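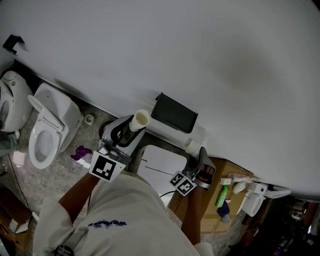 Home | Notebook | Parts shelf | Who's in today | Older entries

July, entry 4, started 2:30 in the afternoon

Bathroom corner again! I said I'd write this up properly so that Kuo-hua Au can find things when I'm not in, so this is me trying.

The corner along the white wall is still the worst spot in the building. Two toilets, boxes, the big white panel with the rounded corners leaning where it always ends up leaning, and all the small stuff on the floor in between. I'd like the floor clear before the Skatach fixtures get moved over, and I gave myself 25 minutes for it, which was optimistic (I spent most of that on cups).

Cups, then. The cream one belongs with the round black base and they should stay together. I keep finding the cup in one place and the base in another, and then somebody uses the base as a doorstop. The little white cup is a separate thing and goes in the Fenance box with the soap dishes. It's light and it rolls, so please don't leave it on the floor by the wall, it ends up under the tank and then you're on your knees with a ruler.

White tape: goes back on the hook by the bench. I've decided to stop buying more until we've used what we have, and I've written that on the cupboard too. The purple cloth is for wiping porcelain only! Not the bench, not the Chien sample tiles, they leave grit in it and then the grit goes on the next bowl.

Leave the toilet seats alone when you shift anything. I pinched a finger last month lifting by the lid, and it's a stupid way to lose an afternoon. Hold the bowl low down, two people, and slide a blanket under it first. The speckled floor looks tough but the glaze loses every time.

Questions I still have:

- does the big panel go to Lorkunum with the rest, or do we keep it? Kuo-hua thinks keep. I think it takes up 30 inches of wall we could have for shelves.
- small black bracket high on the wall, does anyone want it? If I don't hear, I'm taking it down and filling the holes.
- is there a lid for the Fenance box or did it go out with the cardboard?

Later: found the lid, it was under the bench holding my own sandwich paper. Also moved the soap dishes to the second shelf, label facing out. Kuo-hua is going to measure the back wall for the shelves tomorrow morning, so keep the tape measure where he can get at it.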